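Small Things, Sorted (Slowly)

Hi, Leanne Dobson again! If you've been following along since May, you know I've been trying to get the odds and ends under control, all those little bits that live in drawers and coat pockets and never get a proper home. I finally bought a white fabric organizer from Bonlow, the kind with a grid of little compartments, and I'm a bit in love with it. It cost me 16 dollars at the Hunport store, and I'd have paid more (don't tell them).

The plan was to give it one evening. I started on Tuesday after dinner and of course I got sidetracked by every single thing I picked up. Anyway, a couple of pictures, and then my usual rambling underneath. Click on either one for the bigger version.
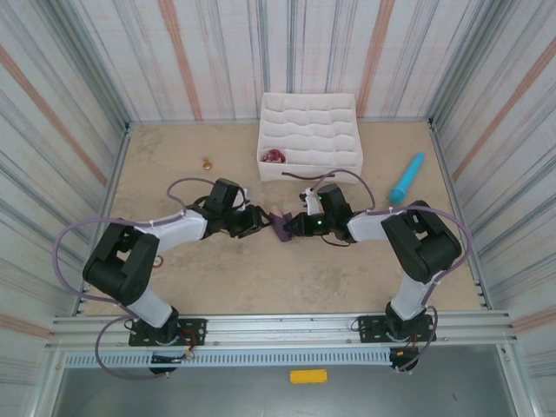 ON THE TABLE

The striped walls get me every time – gray, blue and that faded orange, like an old beach chair. The organizer went against the back and the first thing to land in it was the red and pink bit, front left. Everything else was still out on the table: the little purple and pink one in the middle, the light blue one with the rounded end over on the right, and that thin brown strap or cord, which I keep moving from place to place without ever deciding on it. Straps are my weak spot. I own 12 of them at least and I couldn't tell you what half of them go to. My sister says one compartment for straps and when it's full, it's full. She's probably right, but she also threw out a perfectly good camera strap of mine once, so I take her advice carefully.

I tried sorting by color first, then by size, and then I gave up and sorted by how often I go looking for a thing. Much better! Tape and keys at the front, batteries behind, mystery pieces in the back row.
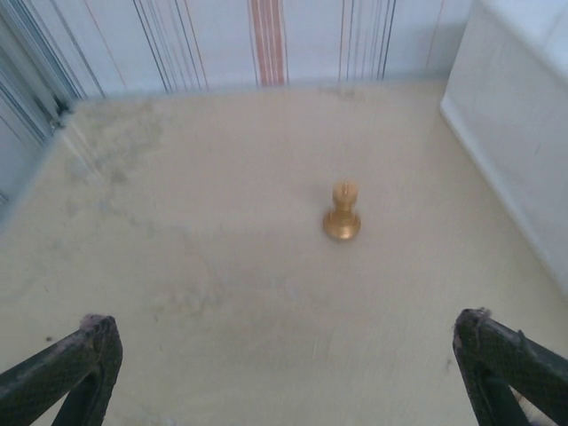
Chess pieces are a whole category of their own in my life. I have an old Rodance set I picked up at the Balogun flea market for 15 dollars, box included, and it's been short a bishop from the day I brought it home. We use a thimble. My nephew is 10 and thinks the thimble is the best piece on the board, so now I'm scared to replace it – he'd be crushed. If anybody has a spare bishop from the same set, though, write to me anyway, and I'll keep it hidden until he goes off to college.

Next up is the button jar. I'm giving it a whole weekend this time.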